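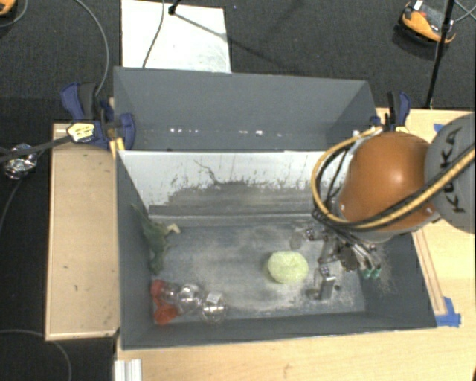
Why can't my lettuce just ride on top of the potatoes, a reader of our newsletter asked last fall, and I've been wanting to answer that one properly ever since. So today I get to do it in a press release, with some news attached!

GOSTPORT, February 14, 2026 — Starting now, every grocery order from Manorell is sorted the gentle way. Greens get their own side of the bin, round heads of cabbage and lettuce sit flat on the floor, and clear tubs and cups stay down in a corner where they can't roll over somebody's salad. I run the produce side of the business and I write these announcements myself, so please forgive me if I get a little carried away about leaves.

We started trying this out in September with 200 households on the Aver side of town. By the end of the trial we had packed 2,936 orders, and I read every comment card that came back (yes, all of them, mostly at my kitchen table). People wrote about herbs that still stood up in a glass of water. One person sent a soup recipe, and I've made it twice.

What changes for you? Not much at the door. Orders still come in paper bags, and you can still add a note if you like your greens small or your cabbage huge. Behind the scenes we use plain gray open bins, and they do get scuffed, but they're easy to wipe out and easy to see into. Leafy things go along the wall. Heavy things like squash travel in a separate bin now — I argued for that one for months.

We're also adding to the list. There are 173 fruits and vegetables to pick from this month, including long beans and Thai basil from our friends at Thongdee, who grow under glass just outside Gostport. If you've never cooked long beans, try them cut short in a very hot pan with garlic. They take hardly any time.

Delivery costs $2 inside town, same as before, and pickup at the Manorell counter on the Aver side is free. Anyone who already has an account is switched over automatically. New customers can sign up at the counter or through the order page.

Press questions and cabbage questions both come to me at the produce desk, and I'm happy to take either one.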